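Grid penalties should be paid in points

Kyu-ri Tak
9/17/25
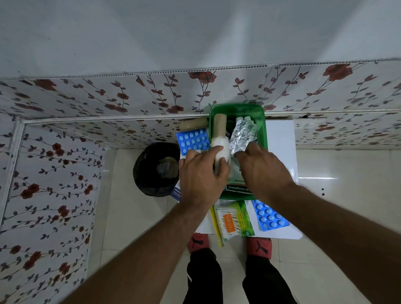

A rolled bandage and a cardboard tube with a green plastic basket.

The Skirkitz hill and circuit series allows each car 2 gearboxes a season. A third costs the driver four grid places at the next round, and a fourth sends the car to the back. The rule was brought in to hold down spending. It has been in force long enough for its effects to be judged, and my view is that the penalty is taken from the wrong account.

A grid place has no fixed value. At Dallby, where the track is narrow and the only braking zone of any length comes after a fast kink, four places lost on Saturday are usually still lost at the flag. At Odevum the main straight is long enough for a quicker car to recover the same loss before the first stops. The offence is identical in both cases. The cost depends on which circuit comes next on the calendar.

Teams know this and plan for it. A gearbox which is showing metal in the oil but still shifting cleanly will be nursed through Dallby and replaced at Odevum. A team with a good simulation department can put a figure on the saving. A team without one tends to change the unit when it fails, takes the penalty wherever it happens to fall, and pays more for the same part. A rule meant to help the smaller entrants ends up charging them a higher rate.

Then there is the matter of stacking. Once a car is due to start last, any further change costs nothing. The sensible course is to fit a new gearbox, a new differential and a new set of control electronics in one go, and to run all of them for the rest of the year. Prys Sayce's car did this at Seol last season and had the freshest driveline in the field for the closing rounds. The team read the regulations correctly and I have no complaint about its conduct. The regulations, though, had invited it to use more parts in order to be punished less for each one, and the purpose of the allocation was to see fewer parts used.

The usual defence is that grid penalties make for better racing, with fast cars coming through from the back. Sometimes they do. More often the fast car spends the first stint behind slower traffic, overheats its front tyres, stops early and finishes a little below where it would have been. The people who watched qualifying have in the meantime seen a session whose result was altered overnight. Anyone trying to follow the grid on Saturday evening needs the stewards' bulletin to hand, and where several drivers carry penalties, the order in which these are applied can move a car by a place or more.

I would charge the penalty to the team's championship total. Each additional gearbox would cost a fixed number of points in the teams' table, the same at every circuit and at every stage of the season. The driver would start where he or she qualified. Parts fitted together would be charged separately, so there would be no discount for buying in bulk.

There are two objections worth answering. The first is that a team near the bottom of the table has few points to lose and would ignore the charge. That can be met by letting the total go below zero and carrying any debt into January, when the following season's entry is confirmed. The second is that a wealthy team might accept the loss in the teams' table in order to win the drivers' title. This is a real risk. A ceiling would deal with most of it: past a fourth gearbox, the car would start from the pit lane as well as losing the points. A hard limit of that sort would be reached rarely, and by teams which had been given fair notice.

A fine has also been suggested. I think it is the weakest of the options. Any sum large enough to trouble the front of the grid would close a small team, and scaling the amount to budget would require the accounts of every entrant to be open and comparable, which they are not.

Accident damage should be exempt, subject to inspection. At present a driver who is hit from behind and cracks a gearbox casing may be penalised at the next round for someone else's error. The scrutineers already strip and seal damaged units, and they are able to tell an impact fracture from a worn bearing.

The technical regulations for next season are still open to amendment. The change would take up one clause and a short table of charges, and it would need no new equipment in the scrutineering bay.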